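Call for Participants — Household Gripper Comparison, Autumn Round

Kastirell is looking for people who know their way around a kitchen. You don't need an engineering degree, and you don't need to have touched a robot before (plenty of the people who came to our spring round hadn't, and they were some of the best testers we've ever had). You need two hands, a fair amount of patience, and opinions you're willing to share out loud while somebody types them up.

What we're doing

Our small lab in Zuselcombe builds control software for robot arms that are meant to work in ordinary homes. For the past year and a half we've been going back and forth over which gripper to build around, and we've reached the point where arguing at the whiteboard won't settle it. So we are going to test them side by side on real chores, with people of all sorts at the controls.

There are three grippers in the comparison. The first is a plain two-finger parallel gripper with rubber pads, the kind you'll find on half the research arms in the world. The second is a three-finger design of our own that we call Pace, which can curl around a handle or pinch something small, though it is slower to close than we'd like. The third is a soft gripper with air-filled fingers, very gentle with glassware and rather hopeless with anything flat. We have our favorites and we'd be lying if we said otherwise, but we won't tell you what they are until you've finished your last session!

All three go on the same arm, and you'll drive that arm in two ways: with a handheld controller, a bit like a game controller with an extra trigger, and with a tracked glove that copies what your own hand is doing. We also compare two camera positions, one on the wrist of the arm and one mounted up high where a person's eyes would be. People tend to have strong feelings about the cameras, more than about the grippers, and we'd love to hear them.

Who we'd like to hear from

We have 60 places in this round. Anyone eighteen or older is welcome to apply, and we especially hope to hear from people over sixty-five, people who are left-handed, people with arthritis or reduced grip strength, and people who clean or cook for a living. Our oldest participant so far was 81 and had the fastest time on the cutlery task by a good margin, so please don't count yourself out.

You should be comfortable reading and speaking English, able to stand or sit at a counter for up to forty minutes at a stretch, and able to see a screen at arm's length, with glasses if you wear them. If you use a wheelchair, the test kitchen has a lowered counter, and Antonina Vakulenko can talk you through the layout before you decide.

What a visit looks like

Each participant comes for two visits of three hours, with a long break in the middle and a decent lunch. On the first visit you do the chores yourself, with your own hands, while wearing a light camera on a headband. Then you do a shorter set of the same chores through the arm. On the second visit it's nearly all arm, swapping grippers after every block, and we finish with a chat over coffee about what drove you up the wall.

The chores are the sort you do at home without thinking: sorting cutlery, wiping a counter, hanging up a dish towel, unloading a rack, looking after the dishwasher. Each one is scored on time, dropped items and how many times you had to start over, and then you give your own score for how tiring it was. That last number matters a great deal to Elango Mudaliar, who runs the analysis and would happily trade a faster gripper for one that doesn't leave your shoulders aching.

The hand recordings are the part visitors ask about most, so I'll say a little more. Before we can say whether a gripper is good at a job, we need to know how a person does it, and with a job low down in a deep machine the fingers end up in places that are surprisingly hard to get an arm into. 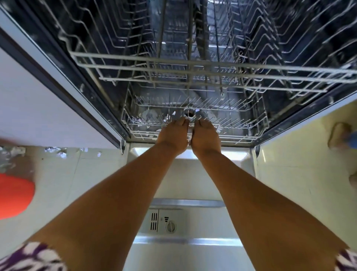
Reaching is only half of it. You have to find the angle first, and then keep both hands working close together without bumping into each other, and that is where a bulky gripper gets into trouble. Graziella Costa went through our earlier recordings, 238 of them, and marked every moment where a person used two hands for something we had planned to give to a single arm. Her notes changed our task list quite a bit, and this round includes several two-arm blocks as a result. If you have a peculiar way of doing something, please don't tidy it up on our account. We want to see it as you'd do it at home.

Pay and practical matters

Participants receive $60 per visit, paid by check or gift card at the end of the day, plus bus fare or parking. Lunch is on us, and we can cater to most diets with a few days' notice. Sessions run throughout September, mornings and afternoons. Wear whatever you'd wear around the house, with sleeves that push up easily, and leave rings and bracelets at home if you can.

Recordings from the headband camera look down at your hands and the work in front of you. They're stored under a number, used for our own research, and deleted on request. Leonardo Lombardi handles consent and will go over the form with you line by line, for as long as you like. You may stop at any point and still be paid for the visit.

How to apply

Write to Carmela Melis at our Pelville office, or phone the front desk and ask for her. Tell us your age, which hand you favor, which mornings or afternoons suit you, and a few sentences on the household chore you dislike most (this is a real question, and we read every answer). Applications are open from 22 June 2021 and stay open until the places are filled. Carmela replies to everyone, though it may take her a week or so when the mail piles up.

If you took part in the spring round you're welcome back, but please mention it in your note so that we can put you in the returning group.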